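Cerlow Wrist-View Grasping Kit

Overview

The Cerlow kit is a two-finger gripper, a wrist camera and a control package supplied together for laboratories that study grasping of packaged household goods. It is produced by Denora and maintained by the Steyn group, which also publishes the method the kit was built to run. Institutions may order the complete kit or add the control package to a compatible arm they already own.

Method

The Cerlow method selects a grasp from the wrist view alone. No overhead camera is used and no model of the object is loaded in advance. As the arm moves in, the software estimates the edges of the target that lie between the fingers and corrects the approach until the two sides are balanced. The fingers close only when the estimate has settled.

Training used 1066 recorded approaches to store-bought items on a plain table. Other items were left in place near the target so that the policy would learn to hold its course when several packages are in view. Clear containers received particular attention. Their walls are hard to locate, and printed labels or brightly wrapped contents can draw the estimate away from the true outline. 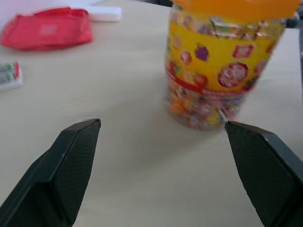 Results

The method was evaluated at the Grikcombe test room in 376 trials that were not part of the training set. Each trial began from a new arm position, and the operator did not intervene after the start command. A trial was counted as a success when the item was lifted clear of the table and held until the arm reached its rest position.

Of these trials, 140 used clear jars and bottles. The method succeeded in 128 of them. Most of the failures came from an early close, in which one finger touched the container and turned it before the other made contact. The current release lowers the closing speed for round targets. Results for that change will be reported separately.

Soft pouches were included in the evaluation but are not a supported category. Their outline changes on contact, and the present estimate assumes a rigid target.

What the kit includes

Two-finger gripper with textured finger pads
Wrist camera, mounting bracket and cable
Control package with the trained policy
Calibration card
Printed setup guide
One spare set of finger pads

Requirements

The arm must accept external velocity commands and report its joint positions. The work surface should be level and of a single light color. Direct sunlight on the table should be avoided during calibration, as strong glare near the far edge reduces the quality of the estimate. Calibration must be repeated whenever the camera bracket is removed.

Use and support

The kit is intended for research use by trained staff. It is not certified for work alongside the public or for handling food outside its packaging. Orders from universities and public institutes are accepted through Denora, and software updates are provided to registered laboratories each March. Replacement pads and brackets may be ordered separately.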